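Section 4: Fitting and caring for your Flomel shelf light

Before you start, have a good look through the bag of small parts and check that you have the light strip, the plug-in driver, the clips and the little remote. If anything is missing, please ring us on extension 411 before you go any further – we would much sooner post you a clip than have you make do with tape.

1. Empty the shelf and give the underside of the panel above it a wipe with a barely damp cloth. Let it dry fully. The sticky backing really doesn't care for dust or polish, and old beeswax is the worst of the lot.

2. Hold the strip up where you would like it and mark both ends in pencil. Most people like it towards the front, where it throws its light down over whatever is standing there.

3. Peel back a short length of the backing paper, press that part down firmly, and carry on bit by bit. Try not to stretch the strip as you go.

4. Push the clips on and plug the strip into the driver. You should feel a small click.

5. Leave everything switched off for two hours so that the adhesive can take hold, then switch on at the wall and choose your brightness with the remote.

Note: the Balaver and Paiva shelf units have a groove for the cable at the back. On the Zandport you will need to run it down the side.

Caution: never cut the strip while it is plugged in, and only cut on the printed lines.
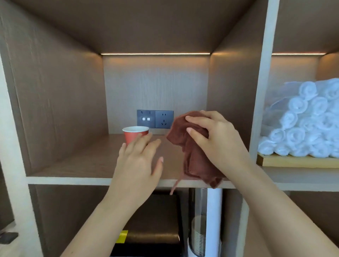 Words by Zulmira Calado, Flomel customer guides
Revised November

Looking after your light

Dust the strip every month or so with something soft and dry, with the power off at the wall. The shelf itself can be cleaned in the usual way, but do keep sprays well away from sockets and from the driver – put the cleaner on the cloth first. If one end of the strip begins to droop, press it back up and add a spare clip.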